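The spreadsheet has 64 rows now. It started in July with one row, and that row said "arm." I remember feeling very organized.

I've written before about how we ended up shopping for a second picking cell, so I'll skip the part where I lose the argument about whether we need one. We need one. The arm itself is the easy bit to budget, as it happens. You ask for a quote, Vasik sends a quote, you lie down for a while, and then you get up and type the number in. Everybody upstairs understands a big number next to a noun they can picture.

It's the other 63 rows they want to talk about.

Row 12 is cable management. Row 19 is "mounting, misc." Row 27 is freight from Rivadeneira, which came in at $520 for a crate I could have carried under one arm (I asked if that was a typo and got a very polite no). Row 40 is spare fingers for the gripper, and I budgeted 2 sets and was asked in the review whether one set might do. One set will do right up until a Thursday afternoon, and then I'll be the person explaining a lead time of 10 weeks.

Skolard wants to sell us the whole thing as a package: arm, bin, table, guarding, a training day with sandwiches. Their brochure is gorgeous. The bins in it have never met an object. Wurkska will sell you the pieces and wish you luck, and I have a soft spot for that.

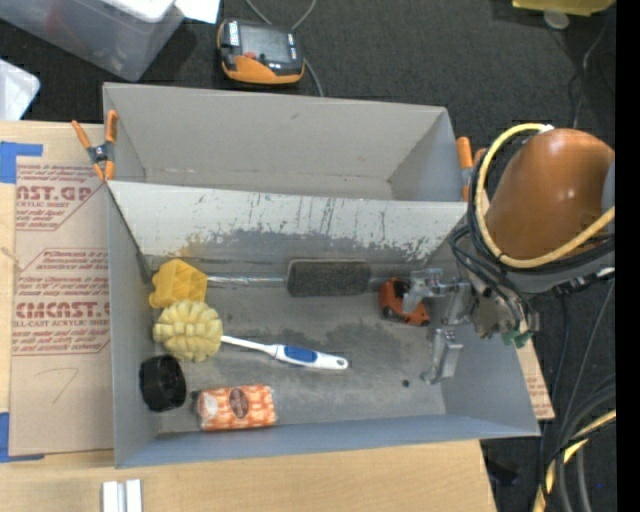
My real worry is the consumables line, and I've gone back and raised it twice. The last plan had a generous column for "software" and nothing at all for clamps, tape or stuff to pick up. Then you look at the bench and there are orange spring clamps on the rim of the bin, blue tape on the cardboard under it, and a pick set made of a yellow sponge, a scrub brush and something with a felt head that I'd call a chalkboard eraser. The bin wall is scuffed and streaked, too, so row 51 is now "replacement panels," and I expect to be asked about it.

What I haven't worked out is where to put the table. Facilities says a table is furniture, and furniture comes out of their money. Then they saw the load rating I'd asked for and decided it was equipment. It's been moved between the two budgets twice, and at the moment it's in neither, so technically the new arm will be mounted on a rounding error.

The quote from Vasik is good until the end of the month. I've asked for an extension and added a row for it.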